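Trurngate wants credit for its new boarding plan, and I'm not ready to give it any.

The pitch went out to loyalty members last week. Starting in October, the airline will board window seats first, then middles, then aisles, and it says this will save nine minutes a flight. Nine minutes compared to what? The email doesn't say. It mentions a trial of 200 departures but not which routes, or how full the planes were. I could board a half-empty flight to Plarkico in nine minutes flat with everybody walking backward. 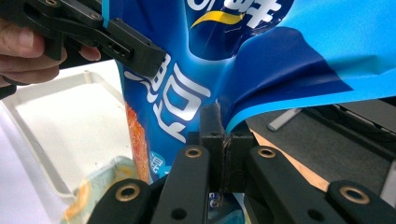 I wrote to ask. A reply came from Funmilayo Ogundipe in customer relations, polite and quick, saying the results were "very encouraging" and that more details would follow. They may. I still have a folder of emails from the last time details were going to follow, when the airline switched its bag tracking over to Zencombe and my suitcase spent four days in Osagie.

My bigger problem is that boarding isn't what makes these flights late. I've been keeping a log of my own trips, and the long waits come after the door closes. We sit. The captain says something about paperwork, or a gate that's still taken at the other end. Shave all you want off the line in the jet bridge and you'll just sit longer with your seat belt on.
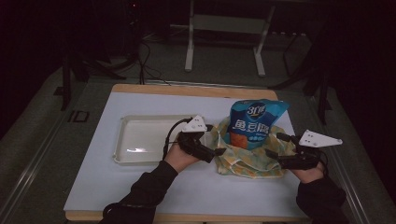

Page last changed: Sep 9, 2021

Obinna Briggs, who reads this blog and disagrees with most of it, thinks I'm being unfair. He says window-first has been tested plenty and it works. Fine, on paper. On paper there are no families split across three groups, and no one with status who gets to skip the whole thing. Trurngate is keeping all its priority groups, by the way. It's in the small print. So a good part of the plane will be seated in any old order before the first window passenger gets called.

I have almost 4000 miles booked with them this fall, and I'll time every boarding from the first scan to the door closing. If it comes out nine minutes faster I'll post the numbers.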